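We use cookies to keep you logged in and remember your settings. Accept | Manage

Grorkambridge Forums > Robot Learning > Teleop and Demos

Kinesthetic or leader arm for graphics card insertion?

slotwise
Monday, March 21, 2022

So I'm at 1000 demos of putting graphics cards into old desktops and I'm starting to think half of them are teaching the arm my bad habits. Everything so far is remote control with a Molefe leader arm, watching the wrist camera on a monitor. The reach into the case is fine, the policy learned that in no time. The last little bit is where it gets ugly: line up over the slot, get the bracket down past the edge of the case, push. I slow way down there, I wiggle, I back off, I wiggle some more, and guess what the policy does now (it wiggles! forever!).

My other choice is to put the arm in free-drive and move it by hand. I'd feel the slot. But then my own hands and sleeves end up all over the camera view, and I'd have to replay every run to get clean video.

One of the boards I practice on has a bunch of long black slots next to each other, so picking the right one is half the task. The wrist view looks like this when I've got a card in the jaws:
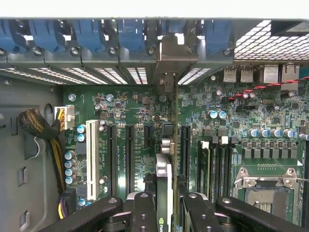 pinchgrip
I'd go by hand for anything with contact. We did connectors both ways at my old job and the leader arm runs were twice as long and full of pauses. Your policy can't tell a pause for thinking from a pause that matters. Fifty good ones by hand, replayed, would beat what you've got.

dretitden_dan
Disagree with pinchgrip pretty strongly. When you push the arm by hand, you're supplying the force and the robot isn't. Replay it and the card sits a hair off, and now the arm either stops short or leans on the board until something creaks. Stay on remote and fix the operator. Do you have any force feedback on that leader?

pinchgrip
Replay with a soft controller and it's fine. You don't play it back stiff.

dretitden_dan
Soft enough to be safe is too soft to seat a card. Been there.

slotwise
No force feedback, no. The Molefe is just position. I watch the picture and sort of guess from how the card tilts in the fingers.

Also should have said, I don't stick to one case. I change computers between sessions so it doesn't memorize a single layout. One of them is a Dell and it's a totally different look from the wrist, with a big ribbed panel on one side and a gray tray with a blue handle sitting on it. I think the mix helps with the reach but it makes ME worse at the end, because I have to relearn where everything is every time.

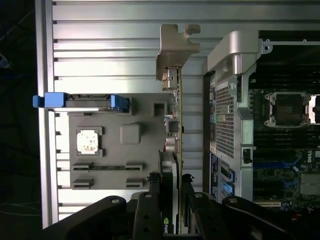 slotwise
Replying to myself, I went back through the logs last night. I have 1427 recordings total if you count the ones I threw out, and the thrown out ones are nearly all the same mistake. I come in tilted, the bracket end is off, and I try to save it by pushing harder. Never works.

So maybe dan is right and it's an operator problem. Ugh.

rumlow_refugee
Can I ask a dumb question, why one long demo? I cut mine in two. Record the approach by remote, stop a little above the slot, and record the insertion as its own thing with its own start. Then you can redo the hard half without driving the whole way in again. I used the Rumlow recorder for this but any script that drops a marker on a foot pedal would do.

pinchgrip
Not dumb, that's a good idea. Still do the second half by hand though :)

dretitden_dan
And I'd still do it by remote. But yes, split it. And start the second half from bad poses on purpose, tilted left, tilted right, too far back. If every demo starts lined up the thing has no clue how to recover.

slotwise
OK I like the bad poses idea a lot. Plan for this week is 80 short insertions by remote, all starting crooked, and then 50 by hand on the same computer so you two can fight over real results. I'll use the one with the blue drive caddy. Gripper straddling the card, same as always:
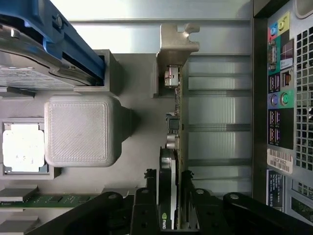

I'm also turning my stick scaling way down for the last part, so a big move of my hand is a tiny move at the card. Should've done that months ago. If the pedal marker turns out to be annoying I'll just label the split afterward, it's not that many files.

rumlow_refugee
Label by gripper height, saves you an evening.

pinchgrip
Post the failures too please, not only the success rate.

slotwise
Will do. Probably not before April, I've got to fix the leader's wrist joint first, it's got slop in it.

dretitden_dan
Slop in the wrist joint and you're blaming your hands?? Fix that before you record anything else.

14 replies shown | 6 people follow this thread | Share (3)

Related threads
Molefe leader arm: play in the last joint
How many demos before you stop seeing gains?
Free-drive mode drifting down on its own
Wrist camera exposure inside dark cases
Foot pedals that don't slide around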